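Tableware & Kitchen Forum > Care and Cleaning
Thread: Striped woven placemats, wipe or wash?

Wudo
Posts: 821

I have two sets of woven placemats, taupe and white stripes, bought from Ukmont. The label says "wipe clean only". Wiping removes surface marks but grease stays in the basket-weave part of the taupe stripe. The white stripe is ribbed and comes up fine. Has anyone put theirs through a machine, and did the edges stay straight?

Dornumness
Posts: 2,879

Don't machine wash. If the yarn is coated, the coating cracks at the folds and the mat never lies flat again. Lukewarm water, washing-up liquid, soft nailbrush along the stripe and not across it. Rinse, blot, dry flat under a towel.

Fan
Posts: 3

Disagree. Mine have had over a year of cool washes in a pillowcase, no spin. No cracking. The corners lift slightly and a warm iron through a cloth sorts that out.

Dornumness
Posts: 2,879

An iron on a coated yarn is a good way to mark the iron and the mat together. You may have cotton ones. They look much the same from across a room.

Fan
Posts: 3

Possibly. The label has gone, so I can't check.

Wudo
Posts: 821

Mine don't soak up water, so I assume coated. I tried the nailbrush on one mat and most of the grease lifted. A faint line is left next to where the knife goes.

Second point, on layout. I use wide-rimmed white bowls, the pasta type with a deep well, and the rim takes up a lot of the mat. Stripes run left to right.

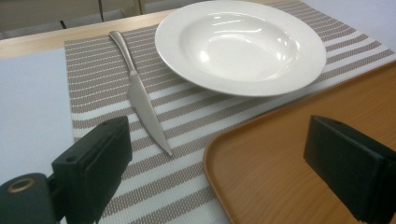
I'm left-handed, so I keep the table knife on the left for my own place and lay the others the usual way round. With the wide rim there isn't much room for a side plate as well, so that goes on the bare table. Would a longer mat be better, or a smaller bowl?

Dornumness
Posts: 2,879

Longer mat. A smaller bowl means a narrower rim and you will be wiping sauce off the weave more often. Measure the bowl across the rim, add a hand's width each side.

Fan
Posts: 3

I'd keep the mat and skip the side plate. Bread can go in the middle of the table.

Wudo
Posts: 821

Bread in the middle leaves crumbs in the ribbing, in my experience. I'll measure the bowls tonight and see what lengths Ukmont stock. The second set gets the nailbrush tomorrow.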